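Leltunus Community Boards > Gameplay and Systems > Closed Beta Discussion
Thread: Proposed change to ranked matchmaking floor

Branmont_Moderation
Staff
Posted in March

Members are asked to keep discussion of the ranked matchmaking floor in this thread. Duplicate threads have been merged.

The proposal, as published in the tester notes, is as follows. A player who reaches Tier 3 in Leltunus will no longer be placed in a match against players below that tier, regardless of queue time. At present the system relaxes the rule after 80 seconds. Under the proposal it would not be relaxed at all.

Feedback should state the tester's region and usual hours of play. Feedback without this information will be read but will carry less weight in the final review.
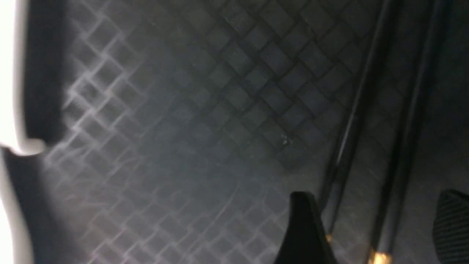
harrowgate
I am opposed to the proposal in its current form. I play in the Oceania region between 11 p.m. and 2 a.m. The queue there is already thin. A fixed floor would mean that Tier 3 players in my region could not obtain a match during those hours.

Clindik
Region: Western Europe. Hours: early evening.

I support the proposal. The relaxed rule places new players in matches they have no fair chance of winning. Several members of my clan left the beta for this reason. Longer queues are an acceptable cost.

harrowgate
With respect, the previous poster plays in the most heavily populated region at the busiest time of day. The cost would not fall on that poster.

Clindik
That is a fair point regarding region. It does not answer the concern about new players. A player with ten matches should not be facing a full Karpenko loadout on the Dry Harbor map.

postern_9
Region: North America East. Hours: varied.

I would ask both members to consider a middle position. The rule could remain relaxed in regions where the active ranked population falls below 4,000, and be fixed everywhere else. The lobby screen already displays the population figure. When I checked at 6 a.m. it showed 269 players in the Oceania queue, which supports the first poster's account.

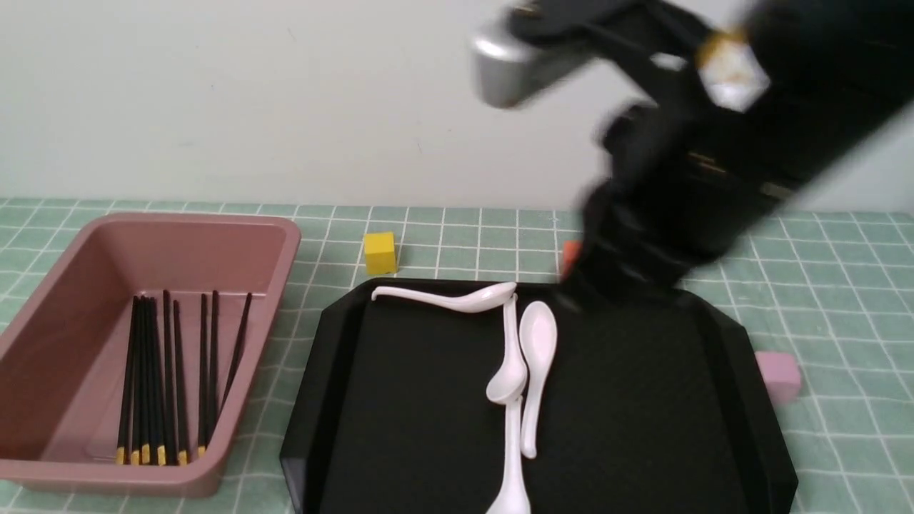
I would also suggest that any match made under the relaxed rule should award reduced rating loss to the lower-tier side. This would address the second poster's concern without closing the queue to anyone. The scoring table already has a field for adjusted loss, used at present only when a teammate disconnects.

harrowgate
I could accept this, provided the population check is made at the time of queuing. A daily average would hide the problem.

Clindik
I could not. Reduced loss is still loss, and the match itself remains a poor experience. I would also note that a rule that changes by the hour is difficult to explain to a new player.

postern_9
The queue screen could show a short notice when the relaxed rule is in effect, with an option to decline.

Branmont_Moderation
Staff
The suggestions concerning regional population, adjusted loss and a decline option have been forwarded to the design team. Members are reminded that loadout balance, including the Karpenko, has a separate thread.

The floor will not change in the current test build. This thread remains open to feedback from other regions.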